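Kettle Wrist Camera Kit - Set-Up Guide
Section 4: Preparing the Work Surface and Checking the Wrist View
July
Prepared by Dong-hyun Yang, Mullari, Illport office

4.1 Scope

This section covers bench preparation and the wrist view check for an arm fitted with a gripper and a small wrist camera. It applies to table work with flat plates, housings and covers. It does not replace the site risk assessment. Complete Section 3 (mounting and power) first.

4.2 Before you start

The operator must have read the stop procedure in Section 2. One person holds the enabling device for the whole check. A second person may handle parts, but only while the arm is in protective stop.

CAUTION: Speed is limited to 13 percent of maximum for every step in this section. Do not raise the limit to save time. The setting does not carry over after a restart and must be entered again.

4.3 Clearing and placing

1. Put the arm in protective stop. Confirm the stop indicator on the pendant before reaching over the table.

2. Remove tools, fasteners and packaging from the reach area. For the standard bracket, the reach area is a circle with a radius of 252 mm around the part center.

3. Route cables away from the path of the gripper. Slack may stay on the table during the view check if it lies flat and outside the reach area. Tie it down before any unattended run.

4. Set the part down with its working face up. Press each corner in turn. If the part rocks, use the thin pads from the kit.

5. Release the stop and jog the arm to the view position. Approach from above. Stop when the fingertips and the part are both in view.

6. Compare the live view with the reference view. The gripper comes in from the bottom and covers the lower part of any groove or panel behind it. With a dark gray plate on a wooden table, the light edge of the plate should stand out clearly from the grain, and both round features near the top corners should be visible. Loops of thin cable at the upper left are acceptable at this stage only.

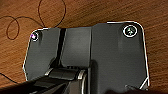 7. Check for glare. Metal fingertips and round features with a bright ring can produce highlights. If a highlight hides an edge you need for alignment, move the lamp. Do not tilt the part.

8. Check contrast at the gripper. Black jaws over a dark gray part can blend together in low light. If you cannot tell where the jaw ends, increase the bench lighting before you continue.

9. Save the view under the job number and enter the lamp position in the log.

NOTE: A saved view is valid for one part type and one table. A different table finish requires a new view, even if the part is the same.

4.4 Rules during the check

- Hands stay outside the reach area whenever the stop is released.
- The person with the enabling device gives the spoken "clear" before each jog.
- Do not pull a cable out from near the gripper while the arm is live. Stop first.
- Do not judge clearance from the wrist view alone. The camera sits close to the jaws, and height above the part is hard to read. Look from the side as well.

4.5 Repeat interval

Repeat the full check every 3000 cycles, after any contact with the table, and after any change of fingertips. Fault code 274 on the pendant means the saved view and the live view differ by more than the set limit. Repeat steps 5 to 9 and clear the code. If it returns, go to Section 7.

Comments (3)

zumurness_bench2
Step 3 says slack cable can stay for the check, but our site rule is tie everything down first. Does the stricter one win?

Elsie Blackburn
Yes, follow the site rule. The guide gives the minimum.

r.t.
Code 274 kept coming back on our second table until we saved a separate view for it. Maybe put the note in 4.3 before step 5 - I missed it where it is.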